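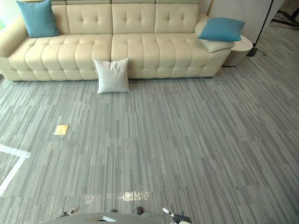 The return of the buttoned sofa

For many years the buttoned sofa had a bad name. It belonged to hotel lobbies and to the houses of aunts, and young buyers passed it by. Now it is coming back, in pale leather and with a longer, lower body.

Wilma Munro has repaired such sofas for 23 years in her workshop in Cundach. She recently finished one with 116 buttons, each pulled down and tied by hand. The work took her 7 days, and the customer paid a little more than 2,000 pounds. "People ask me why it is so dear," she says. "Then I let them tie one button."

Cream leather needs some care. Munro advises a soft brush for the folds once a week, and a cloth which is almost dry. Crumbs and dust collect beside the buttons, and a vacuum cleaner with a hard nozzle can scratch them.

About colour she is less strict. On a cream sofa, two cushions in teal blue are enough for her taste, with one or two white ones to keep them quiet. She does not like them in a straight row. In her own house they travel every evening between the armrest and the carpet, and in the morning she puts back only those that she finds.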